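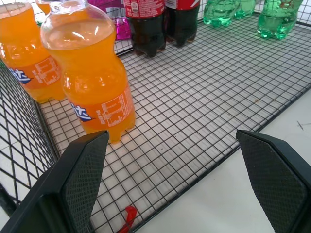
How does a robot learn to grab a soda?

Quick answer: somebody shows it. A lot.

Think about how you learned to pour milk. You watched a grown-up, you tried, you spilled, you tried agian. A robot that learns works a bit like that. It needs examples. Piles of them.

At the Sorkham robot room the job this August is shelves. Putting drinks and chips on a little wire rack, taking them off, putting them back. Sounds easy? For you, yes. You've been picking stuff up since you were a baby. The robot started from zero.

What is an example, anyway?

One example is one try, start to finish. Say the task is "pick up the orange soda." A person steers the robot arms through the whole thing. Reach, open the fingers, close them, lift, put it down. While that happens the computer saves two kinds of stuff:

What the cameras saw. One camera rides way down by the gripper (that's the robot's hand), so it gets a super close look at the bottles. Another one looks from higher up and gets the whole rack and both arms.

What the arms did. Every bend, every squeeze.

Put those together and you get a sort of recipe – when things look like THIS, move like THAT. One recipe is not much use. A person here records 20 tries, then takes a break. Then 20 more.

"My first day I did 15 and my brain was mush," says Lilibeth Manalastas, who steers the arms in the mornings. "You have to go slow. If I'm sloppy, the robot learns sloppy."

Bottles are tricky, by the way. You can see right through some of them. They're shiny. They're round, so they roll if you knock them. Chip bags are a different kind of tricky: squishy, crinkly, and they flop.

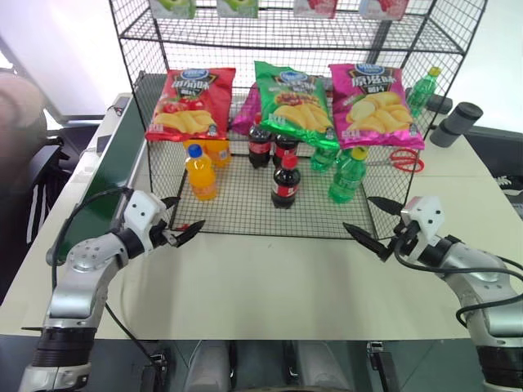
Why move everything around?

Say the cola was in the exact same spot every time. The robot might just learn the spot! Then you slide the cola over a tiny bit and the robot grabs air. Oops.

So between tries people mix things up. Red chips left, pink chips right. Next time, swap. Turn a bottle so the label faces sideways. Push something to the back. The team's rule is to change the rack after every 5 tries, and Lesia Zakharchenko keeps a list so they don't do the same layout twice.

It's hands-in-the-rack work. Reach in, shift a bottle, check it stands up OK, get your arm out, start the next one.

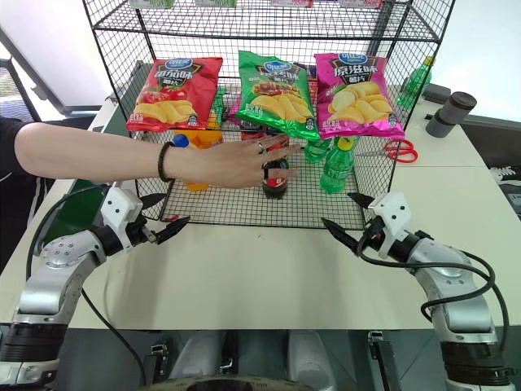
Some tries get thrown out too. If a bottle falls over halfway, that one goes in a seperate folder marked "oops." Lesia likes the oops folder. Later on those can help the robot learn what a mistake looks like, and how to fix it.

After all that, the computer studies the good examples. Takes hours, usually overnight. Then comes test time: nobody steers, the robot tries on its own. Last round had four test layouts it had never seen before. Then back to recording, for the ones it got wrong.

Try it at home

Get a friend, a cup and a blindfold. Your friend is the robot. Put the cup on a table and give orders – left, forward, close your hand. Use a plastic cup, please. Now move the cup and use the exact same orders. What happens?

Write down which words worked best. Then swap places.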